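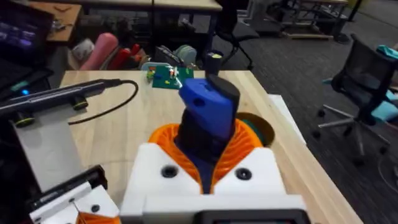
Iolanda Bragança asked under our last notice whether you need electronics training to apply, and said the word "bench" had put her off. You don't. A green circuit board on the table doesn't mean you will be asked to design one. Most of the work is small parts, screws and keeping the tabletop in order.

22/11/2023
By Isla Lamont

Bench assistants wanted, part time, Nisbet workshop

Nisbet is looking for two bench assistants to start in January. The posts are 15 hours a week each, spread over mornings or afternoons. We can be flexible about which, but please tell us your preference when you write. The contract runs to the end of June and may be extended.

You would be working at wooden tables in a shared room with other people's projects close by. It is a busy room and things pile up. Part of the job is clearing a table down between tasks and putting parts back where the next person can find them.

What the work involves:

- Sorting small plastic and metal parts into trays and checking them against a list
- Fitting parts together and putting in screws, by hand or with a powered driver
- Setting aside anything cracked, stripped or the wrong size
- Keeping cables off the working part of the table
- Writing down what was done at the end of each shift — a few lines on paper is fine

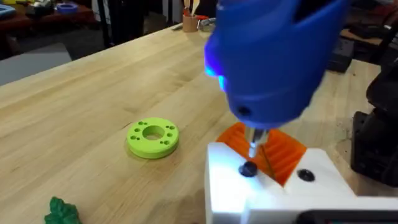
Screwdriver bit over a white block, with a lime-green disc on the wooden tabletop.

Parts come in different colors and a lot of them have ridges, recesses or small holes, so good close-up eyesight (with glasses if you wear them) matters more than strength. You can sit or stand. The heaviest thing you would lift is a full parts box, and there is a cart for those.

We would like to hear from people who have done repair work, sewing, model making, watch straps, bicycles or anything else that takes patience with small things. Paid experience is not required. New starters spend the first 17 hours of paid time working next to Hendrik Modise, who will be your supervisor.

Pay is monthly at $1,534. Safety glasses and hand tools are provided. Closed shoes, please, and long hair tied back.

To apply, send a short letter to Agnes Chisholm at the Nisbet office, Box 283. Tell us what you have put together or taken apart lately and which hours suit you. A résumé is welcome but optional. Shortlisted applicants will be invited for a paid one-hour trial at the bench — it is a sorting task and a few screws, and you can ask questions all the way through.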